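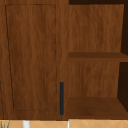

# About Mernon Supper School

Hi, and thanks for clicking over! I run Mernon, a small cooking school on the second floor of an old pharmacy building in Trondberg. I teach grown-ups how to get dinner on the table on a regular weeknight. No pastry towers, no knife tricks, and you'll never hear me say the word "plating" unless I'm making fun of myself.

## How I got into this

I cooked in hotel kitchens for most of my twenties and thirties, mostly banquets. If you've been to a wedding and eaten chicken with a lemon slice on it, I may owe you an apology. The last job was a ballroom that sat 275, and by the end of it I could make soup for a crowd in my sleep but was eating cereal standing up at home.

So I quit and started teaching a neighbor to make lentils. Then her sister came, and then her sister's bowling team (they're still the loudest group I've ever had). That first February I was teaching out of my own apartment and borrowing chairs from the downstairs dentist. The pharmacy space came up that summer and I signed for it the same afternoon I saw it, before I'd even checked the water pressure. The water pressure was bad. It's better now.

The name comes from the street I grew up on, by the way. People keep asking if it's French.

## What a class is like

Evening classes start at 6:30 and we sit down to eat by 8:15, give or take a stubborn pot of rice. I cap every class at 20 people, and you'll cook in pairs, so come with a friend or let me match you up. You'll get a printed recipe with lots of room in the margins, and please do scribble on it! My own copies are a mess.

The ones that fill up first:

- **Five Soups** - a four-week course, and yes, there's a bonus soup
- **Beans, Finally** - dried beans from start to finish, including the boring soaking part
- **The Hyun Table** - Korean home cooking, taught with our friends from the Hyun grocery down the block
- **One Chicken, Three Dinners** - my favorite to teach

Most single classes are $70, and that covers your food and an apron to borrow. Courses work out a little cheaper per night.

We also wash up together at the end. I know, I know. But half of weeknight cooking is the cleanup, and I'd be a pretty lousy teacher if I skipped it.

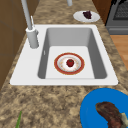
*A red-rimmed plate in the sink.*

## Where the food comes from

Vegetables come from Datden Farm, out past the reservoir, and they pick what we get - so the recipe might say kale and you might be handed chard. Roll with it. Dry goods are mostly from Hyun. I'm happy to work around allergies if you write me at least three days ahead.

## The numbers, if you like those

We run 34 weeks a year. I close for most of the summer because the building has no air conditioning and I have six burners going at once. Gift cards don't expire, and if you get sick the day of class, just call and I'll move you to another night.

Parking is behind the building, up the ramp. Use the green door, and give it a good shove.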